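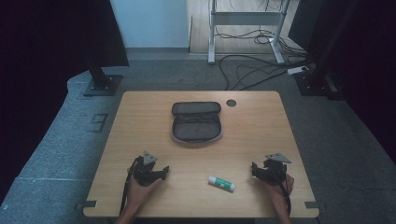
Fig. 4. Case open on the desk top, glue stick ready for packing.

4. Packing the desk case

This section covers the soft zippered case supplied with the Kornport desk set and how to load it with a glue stick and other small items. It applies to the dark grey version. The hard-shell version is covered in the Wernano supplement.

4.1 Before you start

Clear a space on the desk top large enough for the case to lie fully open. The lid needs as much room behind the case as the lower compartment takes up in front. Keep the case away from the cable grommet at the rear of the desk. Small items such as pen caps and erasers can drop through the hole when the case is tipped.

Wipe the desk top with a dry cloth. Dried glue or pencil dust on the surface will transfer to the fabric.

Check each glue stick before packing:

- The cap must be pushed fully home. A correctly fitted cap does not turn freely.
- The stick must be wound down below the rim of the tube. Do not force the cap over exposed glue.
- The outside of the tube must be free of glue, particularly at the join between tube and cap.

CAUTION: Do not pack liquid glue, correction fluid or open ink bottles. The lining is padded and absorbs spills. Spills that reach the padding cannot be fully removed.

4.2 Opening the case

1. Place the case on the desk with the zip opening towards you.
2. Hold the end of the case steady and draw the slider round the full length of the zip. Do not pull the two halves apart to start the zip.
3. Fold the lid back, away from you, until it lies flat on the desk.
4. Press lightly along the fold. A new case may spring partly closed the first few times it is used.

Note: If the lid will not lie flat, the slider has not reached the end of its travel. Run it back 2 cm and then forward again.

4.3 Loading the glue stick

1. Lay the glue stick on its side on the desk, in front of the case.
2. Pick it up by the tube. Do not lift it by the cap.
3. Bring it over the lower compartment, keeping it in line with the long side of the case.

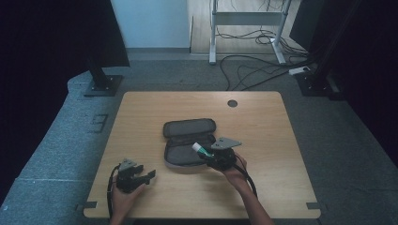
4. Lower it until it rests on the lining, then release it. Do not drop it from a height, as the cap may loosen.
5. Slide it towards the front wall of the compartment. Leave the space behind it free for pens and pencils.
6. Check that no part of the glue stick crosses the line of the zip.

Load the remaining items in order of size, longest first. Pencils should be laid in the same direction as the glue stick. Scissors must be closed, with the points towards the end where the slider stops. A ruler longer than 15 cm will strain the corners and should be kept elsewhere.

Note: The maximum load is 200 g. Overfilling is the most common cause of a failed zip and is not covered by the guarantee.

4.4 Closing the case

1. Bring the lid forward over the lower compartment.
2. Line up both edges at the corners before moving the slider.
3. Draw the slider round slowly, pressing any bulging contents down with the free hand.
4. Stop if the slider catches. Back it off, clear the lining from the teeth and continue.

CAUTION: Keep fingers clear of the teeth at the corners, where the slider tends to move suddenly.

4.5 Storage and care

Store the case flat. Glue sticks soften in heat, so do not leave a loaded case on a radiator shelf or in a parked car. Empty the case once a month and shake out loose shavings. Marks on the fabric can be removed with a damp cloth and a little mild soap. Leave the case open to dry before refilling it. Do not machine wash.

If the zip becomes stiff, rub the teeth with a soft pencil and work the slider back and forth along the full length. Replacement sliders are available from Skosteo under the spare parts heading in section 7.

Section text: Sanaa Bensaid. Checked: Ghazal Safavi.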